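ルールブックを書くのがこんなに楽しいとは思っていませんでした

10月に入ってからずっと、仕事の合間に作業基準書を書いています。うちの班で動かしている、PCやサーバーの基板まわりをロボットで組んだりばらしたりするセルの基準書です。名前は「Valitz手順」。Valitzはセルの呼び名で、由来は前任者しか知りません。

もともとあったのはA4で23ページの文書でした。安全柵の話、非常停止の話、始業点検の話。どれも大事なことなのですが、読んでいると途中でロボットがどこかへ行ってしまうんですよね。「適切な力で」「十分に注意して」という言葉が並んでいて、じゃあ適切って何ニュートンなの、十分って誰が決めるの、というところで手が止まる。新しく入った人が読んでも、たぶん同じところで止まります。

そこで、Pushpa Srivastavaさんと二人で書き直しを始めました。彼女は前の職場で医療機器の手順書を書いていた人で、動詞の選び方がとにかく厳しい! 「確認する」は禁止。「目で見る」「指で触れる」「数値を読む」のどれかに直されます。最初の週は私の原稿が真っ赤になりました。でも直したあとの文を読むと、明らかに動きが見えるんです。これが面白くて、すっかりはまってしまいました。

たとえば旧版にこういう一文がありました。

「作業前に基板の状態を確認すること。」

新版ではこうなっています。

「アームを動かす前に、ソケットのロードプレートが開いているか閉じているかを目で見て、作業票に記入する。」

長くなりました。でも迷わなくなりました。旧版の書き方だと、ベテランは頭の中で勝手に補って読み、新人は補えずに素通りします。同じ文を読んでいるのに、やっていることが違ってしまうわけです。
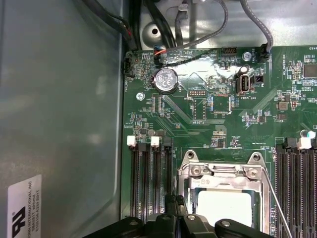 今回の基準書でいちばん力を入れたのは「手先が基板の上にあるとき」の章です。セル全体の安全については既にいろいろな決まりがあって、柵や速度の話はそちらに従えばいい。でも、指先が部品のすぐそばまで来てからの決まりは、現場で自分たちが書くしかありません。CPUソケットなんて、その典型だと思います。ロードプレートの枠が起き上がっていて、中にはプロセッサが載っていて、細いレバーのワイヤーが右側から斜めに下りている。しかもソケットの両側にはメモリスロットの列が縦に走っています。グリッパーの黒い指がソケットの下側とスロットの端に重なる位置まで来ると、手首のカメラからは肝心なところが指に隠れて見えません。だから新版では「指で隠れる範囲に入る前に、隠れる部分の状態を記録しておく」を独立した項目にしました。見えなくなってから考え始めない、ということです。

この項目を入れるときは、けっこう議論になりました。同じ班のRomain Pichonさんは、記録が増えるとタクトが延びると言って反対でした。もっともな意見です。記録のために一回止まるわけですから。結局、止まる回数を増やすかわりに、止まる場所を固定することにしました。全工程で6か所。それ以外の場所では、異常がない限り止めません。どこで止まるかが決まっていると、見る側も心の準備ができるので、だらだら監視するより疲れないんです。Romainさんも、試しに半日回したあとは「これなら我慢できる」と言ってくれました。彼の「我慢できる」はかなりの高評価だと私は受け取っています。

ほかに新しく入れた決まりを、いくつか書いておきます。

一つめは、姿勢の名前です。これまでは「上」「ちょい上」「手前」などと各自が好きに呼んでいました。ティーチングした人が休むと誰も意味がわからない。いまは待機、接近、接触、退避の4つに統一して、それぞれに基板面からの高さと許される最高速度をひもづけています。名前を見れば速度がわかるので、ログを読むのが急に楽になりました。番号ではなく言葉にしたのはPushpaさんの案です。口に出して伝えるとき、番号は聞き間違えるから、と。

二つめは、ケーブルの扱い。ケーブルは毎回かたちが変わるので、座標で管理しようとすると必ず裏切られます。そこで「ケーブルを避ける経路」をつくるのをやめて、「ケーブルがあってはいけない空間」を先に決めました。その空間にケーブルが入っていたら、アームを動かす前に人が直す。単純ですが、この考え方に変えてから経路の手直しがぐっと減りました。引っかけてから原因を調べるより、ずっと気が楽です。

三つめは、基板の表記をそのまま使うこと。ファンのコネクタなら「後ろのファンのやつ」ではなく、基板に印刷されている名前を作業票に書き写します。略さない、大文字を小文字にしない、アンダーバーも省かない。細かいと思われるかもしれませんが、基板の型が変わったときに効いてきます。印刷が違えば別物だと、すぐ気づけるからです。

四つめは、やり直しの上限。つかみ損ねたときの自動リトライは3回までにしました。以前は上限がなくて、成功するまで黙々と繰り返していたんです。成功すれば記録上は問題なし。でも何度もこすられた端子がどうなっているかは、誰も見ていませんでした。上限を決めたことで停止は増えましたが、そのぶん治具のずれに早く気づけるようになりました。リトライの回数は成功した場合も必ずログに残します。ここは私が譲らなかったところです。

書いていて気づいたのですが、いい決まりには「破ったときにどうするか」が一緒に書いてあります。旧版には禁止事項がたくさんあったのに、禁止されていることをしてしまった人が次に何をすればいいのかは、どこにもありませんでした。これだと、やってしまった人は黙るしかない。新版では各項目の最後に「外れたとき」という欄を設けて、アームを退避させるのか、その場で止めるのか、誰に声をかけるのかまで書いています。指先が部品に触れている状態だと、慌てて退避させるほうが危ないこともあるので、ここは項目ごとにかなり悩みました。

このあいだ、Liltbergの工場で似たセルを担当している人たちに草稿を読んでもらう機会がありました。返ってきた指摘は紙で4枚。うれしかったなあ! 特に「照明の条件が書いていない」という指摘は、完全に抜けていました。金属の筐体は光の当たり方で見え方が変わります。壁面の反射ひとつで、画像処理の結果がふらつくこともある。自分のところの照明に慣れきっていて、条件だと思っていなかったんですね。さっそく章を足しました。

逆に、向こうの基準書から借りたものもあります。変更履歴に「なぜ変えたか」を一行で書く習慣です。「速度を下げた」だけだと、半年後の誰かが親切心で元に戻してしまう。「カメラの更新が追いつかないので速度を下げた」と書いてあれば、カメラを替えたときに見直せます。うちの履歴は日付と担当者名だけだったので、さかのぼって埋められるところは埋めました。埋められなかった行には「理由不明」と書いてあります。これも立派な情報だと思うことにしています。

残っている宿題は、静電気対策の章です。人間側のリストバンドの話は書けるのですが、グリッパーの指先の材質と接地をどこまで基準に含めるかで、Pushpaさんとまだ意見が合っていません。私は材質まで指定したい派、彼女は測定値だけ決めて材質は自由にしたい派です。来週、指先を付け替えて測ってみる予定なので、数字が出たらまた書きます。

同じような基準書を書いている方がいたら、「外れたとき」の欄をどうしているか、ぜひコメントで教えてください。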